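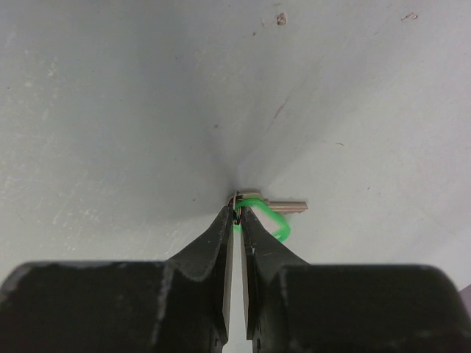 One small key and where it should live

Friday, July 10, 2020

When we moved to the apartment in Wostwood, the landlord gave us a big bunch of keys in an envelope. Front door, mailbox, cellar, bicycle room, and two more which he did not explain. I put them all on one large ring and carried them like this for almost three years. My coat pocket got a hole, and I still had to stop at the door every evening and look for the right one.

This week I finally took the bunch apart. It was a slow job. The large ring is very stiff, and I broke a fingernail before I remembered that you can open it with a teaspoon handle. After that I laid the keys on the table and tried to give every one of them a place.

The front door key and the mailbox key stay with me. The cellar key hangs now on a hook inside the closet, with a paper label. The bicycle room key went to my husband, who is the only one of us with a bicycle.

Then there was the small one. It has its own thin split ring through the head, and I like this ring very much, it weighs nothing. The key is silver, but with a warm tone in it, a little like brass. It has teeth on one side only and a straight, square end. I tried it in every lock we have. It does not open the cellar, and it does not open the metal box where we keep the passports. On the second evening I tried it in the old Surnov cabinet that stands in the hallway, the one we bought used and never locked. It turned at once!

So I had a key for a cabinet that was always open. My first idea was to leave it in the lock, as my mother did with all her cabinets. But our hallway is narrow, and everybody who passes there with a bag would catch on the ring. My second idea was a dish by the door. We had such a dish in the old apartment, and it was full of coins and batteries in one week, so I do not trust dishes anymore.

At the end I bought a small key board from Gikum. It has a row of hooks and a narrow shelf on top for letters. I wanted to put it beside the door, but the wall there is concrete and my drill only made a sad noise. It is on the side of the cabinet now, held with two short screws. The small key has the last hook, close to the lock where it belongs.

I am still left with one key which fits nothing. It is long and dark and looks older than the building. My husband says to throw it away. I have put it in the drawer with the spare light bulbs until November, when the landlord comes to read the heating meters, and then I will ask him.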